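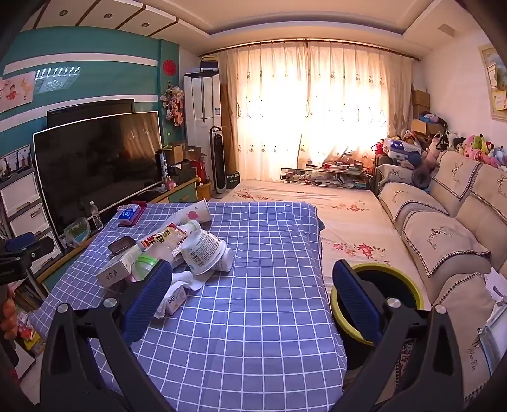 Vanorov opens its home collection program to visitors for one afternoon

Press release, April

Vanorov, a company that develops household robots, invited guests on Thursday to see how it collects the hand movements from which its robots learn. The open day carried the name "Robots Learn at Home". It took place in the Vanorov office and, by video connection, in the living room of one family who takes part in the program.

The company has worked with private homes for 2 years. Participants receive a hand-held gripper with a camera on it and do their usual housework with this tool: they clear a table, put bottles back on a shelf, fold a cloth. The recordings are then used to train Zesura, the two-finger robot arm of Vanorov, which was also shown to the guests.

"In a laboratory the table is always tidy, and the robot becomes lazy from this," said Zhuoran Song, head of the data team. "In a real home there are tubs, wrappers, tissues and small boxes on one tablecloth, and they lie one behind the other. We do not ask the families to clean up before they start. We ask them to please leave it."

The demonstration began at 2 in the afternoon with the clearing of a table. After it, guests could try the gripper themselves at 7 stations. The most difficult one, according to the visitors, was the station with soft packaging. A crumpled wrapper gives way when the jaws close, and many people needed several attempts before they could lift it. Children were welcome and had their own station with plush toys.

In the second part Ximeng Bai, engineer for the Zesura arm, let the robot sort the same kinds of objects without help. She explained that the arm still has trouble with clear plastic and that it works more slowly than a person. The audience also saw a run in which the arm dropped a bottle. Ms. Bai left this run in the program because she wanted that the guests get a correct picture of the present state.

Questions from the public were mainly about privacy. Rosalie Steiner, who is responsible for the participants, answered that every family can look at its recordings before they are handed over and can delete any part of them. Names and addresses are kept separately from the video.

In total 229 guests registered for the open day. The program has at the moment 298 participating homes, and Vanorov is looking for more, especially homes with small kitchens or with many stairs. Experience with technology is not required.

A second open day is planned together with the partner company Odunik, which makes the gripper pads. The date will be announced on the Vanorov website.

Press contact: Chunhua Shi, Communications, Vanorov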